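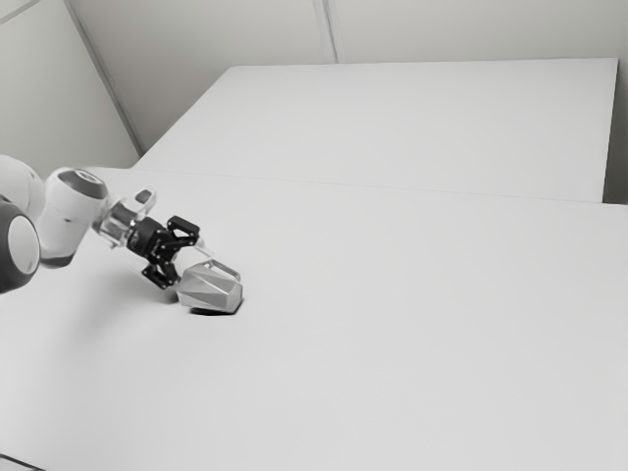
How long should a beginner wait before taking a sourdough loaf out of the fridge and baking it? In my kitchen the best result comes after one full night, and I stopped trying to make it shorter.

I write this because my cousin asked me three times by message, and every time I answered a little differently. Now I want to put it in one place, also for myself.

I started to bake bread when I moved to Duvitz. The town has one bakery, Kiss, and it is a good bakery, but it closes at noon and I come home at five. In the first winter I ate a lot of supermarket toast. Then a colleague, Liliana De Luca, gave me a jar with starter and a piece of paper with four lines on it. The paper said: feed, wait, mix, wait. I still have it on the fridge door, but it didn't help me much at that time, as there was no word about how long I must wait.

My first loaves were flat. I used 300 grams of flour, a small loaf for one person, and I kept the dough on the counter the whole day while I was at work. When I came back it had grown and fallen again, and it stuck to everything. I baked it anyway. It tasted sour in a not very pleasant way and I ate it with a lot of butter.

The cold night changed this. Now I mix the dough after dinner on the first day, or if I am very tired, I only feed the starter and go to bed. The next day I mix when I come home. I fold the dough four times in the evening, usually between cooking and washing the dishes. Before I sleep I shape it, put it in the basket with a cloth, and put the basket in the fridge. In the morning I bake directly from the cold. I don't let it warm up first. Many recipes say one should, and I tried it for a month, but the cold dough is easier to cut with the knife and it keeps its form better when it falls into the pot.

About flour I have less to say than people expect. I buy the Pruda bread flour in the big bag, and sometimes I replace 55 grams with rye. More rye than this makes my dough heavy and I lose the patience with it. Salt is six grams. The water I changed many times, and I am now at 200 grams, which my cousin will find too little. She lives by the sea and her flour drinks more, or this is at least her theory.

The starter is the part where I was most afraid. I thought it would die if I forgot it for two days. In April I went to Flulden to see my parents and left the jar in the fridge for the whole visit. When I came back there was gray water on the top and a smell like nail polish. I poured the water away, took one spoon from the bottom, and fed it for three days. It came back. Since then I am more relaxed, and I feed it only when I plan to bake.

One thing I still don't do well is the cut on top. I have seen people make leaves and wheat on their loaves. I make one line, a little to the side, and half of the time it opens nicely. The other half the bread opens where it wants – mostly at the bottom, and then it stands crooked on the board. My mother says a crooked bread is easier to hold while slicing. She has perhaps a point.

For the oven: as hot as it goes, with the pot inside, and I wait until the whole kitchen is warm. The lid stays on for the first half. Then I take it off and watch the color, and I go darker than I did in the beginning. I used to take the bread out when it was gold, and the crust became soft like a roll after an hour. Now I wait until it is really brown, also on the corners.

And then one more wait, the worst one, before slicing. I manage it if I go to work directly after baking. When I am at home all day I cut it too early – the knife comes out sticky, and I know very well why.

If you have an old oven without good heat from below, please write me how you do it. My cousin has this problem and I could not help her with it.

© Bread After Five | Contact | Back to top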